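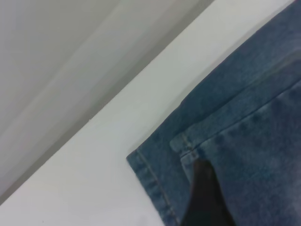 Blue denim on a white tabletop.

The mending queue
September 2018

Words: Sveva Galli

Ten past nine and Sunita Maurya has already lost her good scissors. Twice. The shop is called Drestow, one room over a bakery, and it mends clothes. Hems, zips, knees. Mostly knees.

She opened in June with 200 pounds and a second-hand Singhal machine that sticks in damp weather. By the end of the summer the order book was up to 527 repairs. "I thought I'd get curtains," she says. Curtains! Two pairs so far, both from her aunt.

People bring the things they can't replace. A school coat handed down through three cousins. Work trousers, thin at the seat. Children's stuff, which is fiddly and pays badly, and which she wont turn away.

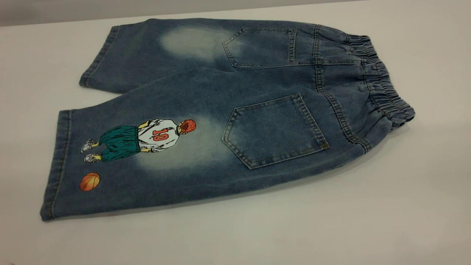 Prices are chalked by the door. Patch, four pounds. New zip, nine. Jyoti Sisodia does the zips, fast, radio on, talking the whole time. Bimla Saxena comes in for buttonholes and refuses to touch anything stretchy.

Is there money in it? Some. Rent is 314 a month and teh bakery wants the room back eventually. Maurya has looked at a unit on the Skonel estate, didn't like the stairs. For now she's staying put. Next up, a wedding sari with a torn border, due tomorrow, and still no scissors.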